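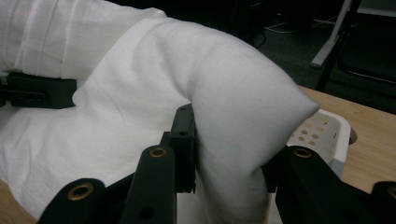 What is the best way to store large white cloths between uses so they come out without hard creases?

Fold them in wide pleats along the length, hold the pleats with one flat strap that is snug but not tight, and keep the bundle loose in a basket with open sides.

February 18, 2023
Linen bench, Ziltthorpe
Entry: pleating and storage of the white covers

Carrying on from the crease notes I started in August. The old method was to fold in half four times and stack. Four halvings put 16 layers at the thick edge, and the creases crossed in the middle of the cloth, where they show most on a table. Steaming took out the first two sets of folds and left the last two faintly visible under side light.

Current method is lengthwise pleating. The test cover is 305 cm long, plain weave, white, hemmed on all sides with a double-turned hem. Washed without softener before the start. Softener makes the pleats slide over each other as soon as the bundle is lifted, and we lost most of one morning to that.

Procedure as done today:

Lay the cover face down on the long bench. Wipe the bench first.
Brush flat from the middle outward with the side of the hand. Don't pull on the hem, it stretches and the pleats will not line up afterward.
Turn the first pleat a hand wide. Turn the next one back over it at the same width. Continue to the far hem.
Leave the hem on the outside of the last pleat so it can be found without opening the bundle.
Strap across the pleats, clip on the top side, slot facing out.
Fold the strapped length over once, loosely, leaving a round bend at the turn. Do not press the bend.
Lower into the basket bend first.

Notes on the strap. Webbing with a flat clip is better than the cotton tape we used before, which had to be knotted and left a dent the size of the knot. The clip leaves a mark too if it is pulled up hard. Eimear Gallagher tried three tensions on the same cover and left each overnight. Loosest setting, pleats fanned out at the ends but no mark. Middle setting, pleats held, slight gather on either side of the strap, gone after hanging. Tightest setting, a pressed line the full width of the webbing that needed the iron. We are using the middle setting. She has put a stitch of gray thread in the Sundlow straps at that length, so there is no need to judge it by feel.

Some gather above and below the clip is normal with this cloth and not a reason to restrap.

Notes on the basket. White plastic with perforated sides. The solid bin held damp at the bottom, and two covers from the January batch smelled stale when they were opened. No smell so far from anything kept in the perforated type. The rim has handle cutouts and the cloth catches on the edge of them if it is dragged over – lift it clear. I ran a fingernail around the molding on the other baskets and found one rough spot, sanded it with fine paper and wiped it down.

Do not fill past the rim. A second cover on top flattens the bend in the first one, and then we are back to a hard crease across the width.

Weight check. A 1000 g bag of rice laid on the bend for an hour left a visible line. The same bag laid on the flat of the pleats left nothing I could find. So weight matters mainly at the turn, and the pleated part can take some stacking if space gets short.

Hanging comparison, still open. Natália Šťastný thinks the covers should go over a padded rail and skip the baskets altogether. She is probably right for anything used weekly. For longer storage the rail collects dust along the top, and we don't have the wall length for the full set. She has one cover on the Lauritsen rail next to the window and will compare it with a strapped one from the same wash.

Oria sample cloth: heavier, does not want to hold a narrow pleat, springs open on the bench before the strap is on. Wider pleats helped a little. Needs two people, one holding the far end. Not tested in the basket yet.

To do:
Mark pleat width on the bench edge with tape so everyone turns the same size.
Check the strap webbing for dye transfer against damp white cloth. Use an offcut.
Repeat the middle tension with a cover that has been starched.
Ask Natália for her rail measurements.
Move the solid bin to the rag shelf and label it.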